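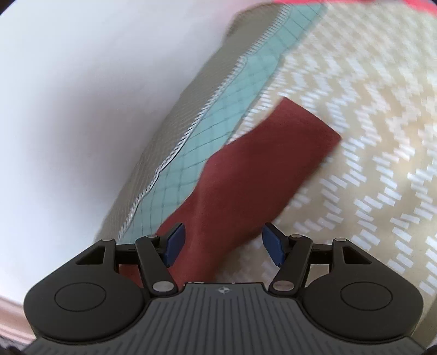 Ticket : lave-linge Huremer, arrêt avant essorage sur programme Délicat
Ouvert par : Bríd Buckley
Pris en charge par : Alfie Fairclough, support Deseck
Date d'ouverture : 12 janvier 2019
Priorité : normale
État : résolu

Description du problème

Le programme Délicat 30 °C s'arrête à la fin du dernier rinçage. Le voyant Essorage clignote, la porte reste verrouillée, l'eau reste dans le tambour. Aucun code d'erreur affiché. Les programmes Coton et Mixte vont au bout normalement. Machine installée en décembre, raccordée sur l'évacuation de l'évier avec le tuyau d'origine.

Pour récupérer le linge, je mets le sélecteur sur Vidange et je relance. La vidange se fait, puis la porte se déverrouille.

Bríd Buckley

Réponse du support

Bonjour,

Merci de vérifier les points suivants dans l'ordre et de noter le résultat de chacun :

1. Option Arrêt cuve pleine : désactivée ou non. Elle reste mémorisée par programme sur ce modèle.
2. Filtre de pompe : démontage, nettoyage, contrôle de la rotation de la turbine.
3. Hauteur de la crosse d'évacuation : 90 cm au maximum au-dessus du sol.
4. Charge : 3 kg au maximum en Délicat.

Précisez aussi la version affichée au menu de service (touches Départ et Température maintenues à la mise sous tension).

Alfie Fairclough 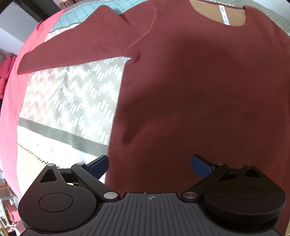 Retour client

1. Option désactivée à l'écran. Je l'ai activée puis désactivée pour être sûre. Pas de changement, même arrêt au même endroit.
2. Filtre démonté. Un peu de peluche et un élastique à cheveux. Il est sorti quelque 100 ml d'eau après une vidange complète. La turbine tourne à la main, par à-coups, ce qui est normal d'après la notice.
3. Crosse mesurée à 90 cm tout juste.
4. Charge pesée au pèse-bagage, en dessous de la limite. Essai à vide : le programme s'arrête aussi.

Le menu de service affiche « Bellis » suivi d'une ligne vide. Pas de numéro de version.

Bríd Buckley

Réponse du support

La ligne vide est anormale. Bellis est le nom de la carte de commande, le numéro de version doit apparaître dessous. Son absence indique une table de programmes incomplète : la carte fonctionne, mais certains paramètres reprennent leur valeur par défaut. Pour le Délicat, cette valeur est l'arrêt cuve pleine, quel que soit l'état affiché de l'option.

Procédure de réinitialisation :

- sélecteur sur Arrêt, prise débranchée pendant 30 minutes
- rebrancher, maintenir Départ et Essorage jusqu'au signal sonore
- relâcher, laisser la machine redémarrer seule
- relire le menu de service

Si la ligne reste vide, il faudra recharger la table avec le boîtier Pasent - intervention sur place, prise en charge par la garantie.

Alfie Fairclough 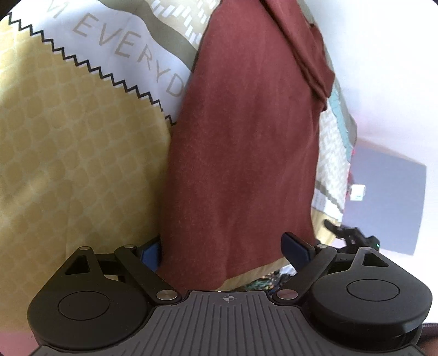 Retour client

Réinitialisation faite. Pas de signal sonore la première fois, j'avais relâché trop tôt. Au deuxième essai, signal, redémarrage, et le menu affiche maintenant un numéro sous Bellis. Délicat relancé à vide puis avec du linge : essorage effectué, porte déverrouillée à la fin. La durée affichée au départ a changé également, elle est plus longue qu'avant.

Bríd Buckley

Clôture

Durée plus longue conforme, l'essorage est de nouveau compté dans le total. Intervention Pasent annulée. Conseil : descendre la crosse de quelques centimètres pour garder une marge. Ticket fermé, réouverture possible en répondant à ce message.

Alfie Fairclough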